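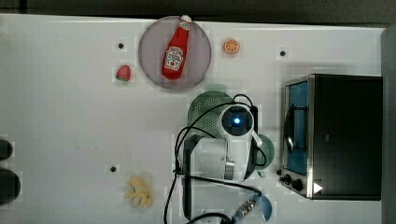
Ketchup, strawberry, orange and bananas, toy size

The Ulholm Pictures, Blu-ray box set
Jolletti Home Video
Item no. 798
Price: $49
Ships from August 2018

Four crime films set in the harbor town of Ulholm, together in one box. The first three have been out of print on disc for years, and the last one was only ever sold on tape. All four are new transfers from the original camera negatives, with the mono sound cleaned up and left as mono.

The films

Henunden -- A customs officer finds a dead man's suitcase in the lost property room and decides to keep what is in it. Slow for the first half hour, then it hardly lets up.

The Night Ferry -- Most of this one takes place on a single crossing. A nurse recognizes a passenger who is supposed to be in prison. It is the shortest film in the set and the one most people know.

Kristiansen's Debt -- A boatyard owner borrows money from the wrong family. The longer cut is used, with the funeral put back in. That footage comes from a release print, so the picture is softer and the color shifts a little for those minutes.

February Ice -- The customs officer from the first film comes back, now retired and working nights at a hotel. It can be watched without the others, though the ending means more if you have seen Henunden.

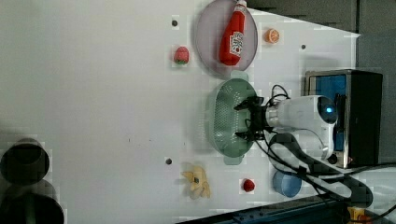 Extras

There are six short documentaries in the set, two on the disc with Henunden and the rest spread across the others. They cover the location shooting, the restoration and the music. Each film has its original trailer except The Night Ferry, for which no usable trailer could be found. There are no commentary tracks.

The booklet has an essay on each film, full credits, and a map of Ulholm with the main locations marked.

Disc details

Discs: 4, region free
Picture: 1080p, 1.66:1 (February Ice is 1.85:1)
Sound: original mono, lossless
Subtitles: English, can be turned off
Packaging: hard slipcase, four slim cases, booklet
Booklet: 49 pages
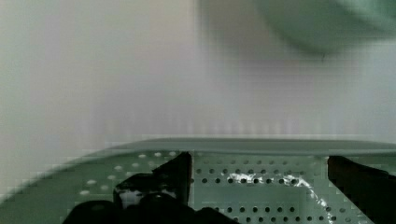

Pale green, with perforations

Ordering notes

One set per order while the first pressing lasts. The films will not be sold one at a time from this page. If you bought our earlier DVD of The Night Ferry, the transfer here is a different one -- darker overall, with more picture visible on the left side.

Sets are packed in a cardboard mailer. If the slipcase arrives crushed or a disc will not play, write to us with your order number within 6 weeks and we will send a replacement part. You do not need to return the whole box.

Also in stock: Ulholm poster, folded; Henunden soundtrack on CD.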